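The Joy of the Catch-All Bin

Every home has one. It might be a basket by the stairs, a drawer under the phone charger or a mixing bowl that gave up on mixing years ago, and it holds everything that was on its way somewhere else. I have loved these containers since I was a kid (my grandmother's was an enamel dishpan, and I was allowed to dig in it whenever it rained), so when I heard that Chathurika Fakir had spent a winter writing down what people in Undberg keep in theirs, I was on the phone to her before lunch.

Fakir used to dress shop windows on Moen Street. She still has the eye for it, and she'll stop mid-sentence to turn a mug so the handle faces you. Her survey, which she calls the Olletti List after the apartment building where she began it, covers 58 households and 2,702 objects. She wrote all of it by hand in ledgers with green covers, and reading them is wonderful. Single mitten. Tape measure. Candle, lemon. Half a deck of cards, then four pages later, in a different apartment, the other half of what I badly want to be the same deck.

"People apologize before they let me look," she told me. "Then they pick something up and we're there for an hour."

What she likes best is the company things keep. In a cupboard, cups live with cups. In a bin, a cup can end up next to something for your hair and something a toddler chewed, and all at once you notice the cup! You see its color. You remember who bought it. Fakir has a favorite kind of bin, and it's a small one, with just a handful of things in it and plenty of bare bottom showing between them. 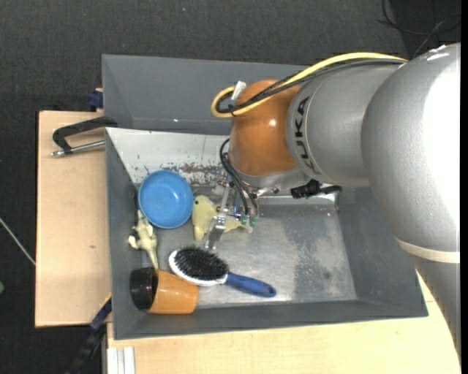
A blue bowl, a hairbrush, an orange and black cup, a pale yellow toy, a little cream-colored animal: give me that lot and I can write you a whole morning. Breakfast, hair, coffee, then somebody small who has to bring two friends along in the car. There's such a cheerful range in it, too. The strong colors belong to the things you eat and drink from, and the soft ones to the things you play with. I'd put the animal on my desk tomorrow.

Hairbrushes, by the way, are the great travelers of the Olletti List. Fakir found them in 41 of her households, and hardly ever near a mirror. They were with the mail, with the dog leash, in a salad spinner. Bowls come up far more often than I would have guessed, and she thinks it's simple: a bowl leaves the kitchen with a snack in it and gets picked up at bedtime by someone heading the wrong way.

Emptying a bin is its own pleasure, and Fakir has firm ideas about it. Do it in the evening, with the radio on. Take out the biggest thing first and carry it all the way home before you touch the next one — no piles on the stairs. Small figures and toys go last. She allows one object to stay behind, so the bin doesn't feel fired.

I tried it with mine, an old metal tub from the Murnness flea market that I've had since college. It took 50 minutes, and a good part of that went to a flashlight I'd been missing since April and a postcard I had to sit down and read twice. The one I left in is a wooden spoon. It has no business in the hallway, and I say good morning to it.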